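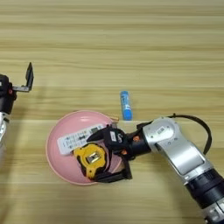 Figure 1. Bowl task, view from the head camera. Right gripper at the bowl, left arm parked open.

Comparing Two Finger Sets for Picking Household Items Out of a Bowl
Final report, Intro to Manipulation
Partner: Lachlan Hollis. Lab supervisor: Vasilis Omerović

What we wanted to find out

Our original plan was to have both arms fold a towel, and we got nowhere with it, so by January we had switched to something smaller. The lab at Pirville had two sets of black fingers for the same gripper body. The Collet set is stiff and narrow with a flat inner face. The Donier set is the same length but has a thin rubber pad and gives a little when you squeeze something. Everybody in the lab had an opinion about which one was better and none of the opinions agreed, which made it a pretty good project!

We picked a bowl because bowls are mean. On an open table you can come at an object from almost any side, but a bowl has walls, and the items lean on each other and slide to the bottom. Ours is pink and shiny, and we put a white remote and a tape measure in it. A glue stick stands outside near the rim as the thing you're supposed to leave alone. If the arm knocked it over, the trial was a fail even if the pick was perfect (Lachlan's rule, and I argued against it for a whole afternoon and lost).

Setup

Two arms, one on each side of a wooden table, and a camera up top looking down. The right arm did all the picking. We kept the left one powered and holding its open pose because we wanted the option of steadying the bowl with it, and we got to try that a little at the end.

The controller is a Nulonik box running the lab's standard teleop software. I drove most of the trials and Lachlan logged them, then we traded when my wrists got tired. Finger force was capped at 32 newtons for both sets. We could have gone higher with the Collet fingers, but then it wouldn't have been a fair comparison, and Vasilis was also pretty clear about what would happen to our grade if we cracked a remote.

Each trial went the same way. Reset the bowl, start from the home pose, take out the remote, take out the tape measure, go home. We gave ourselves five tries per item before calling it. Swapping fingers meant running the calibration again, so we did all the Collet trials in one block and the Donier trials in another. I'd change that if I did it over — I was definitely a better driver by the second block, and the Donier fingers got the benefit.

What happened with the remote

The remote is long and lies across the bowl, so one end is usually up near the rim where you can get at it. The stiff fingers were great here. You put one finger over the end, slide the other one under, close, and lift. With the padded fingers the lower one tended to drag on the plastic and push the remote farther over instead of going underneath. We got it eventually, but it took more tries and I said some words that are not in the log.

What happened with the tape measure

Totally the other way around. A tape measure is chunky, it has rounded rubbery edges, and it has that metal belt clip on one side. If a stiff finger landed on the clip, the whole thing would pivot and pop out of the grip. The Donier pads just sort of squished around the clip and held on. We also found you could pin the tape measure against the side of the bowl first and then close, and that worked okay with either set as long as you came in slowly.

Cables and the glue stick

Most of our glue stick fails weren't caused by the fingers at all. The arm comes in at a diagonal and its wrist passes really close to the glue stick, and you can't feel that when you're staring at the fingertips on the monitor. The black cable that loops off the arm's elbow worried us too, so we started checking it before every trial. I'd like a second camera from the side next time.

The data, such as it is

We ended up with 2289 seconds of usable recording. Some 700 more had to be thrown out when the camera clock drifted away from the arm log and we couldn't line them back up. We noticed this late. Please check your timestamps on day one.

What I think

For flat, long stuff I'd use Collet. For anything round or lumpy I'd use Donier. If the lab can only leave one set on, I vote Donier, mostly for the tape measure, and Lachlan votes Collet. We didn't settle it. Steadying the bowl with the left arm looked promising in the few runs we did, but driving two arms at once is hard and I'd want a lot more practice before I put a number on it.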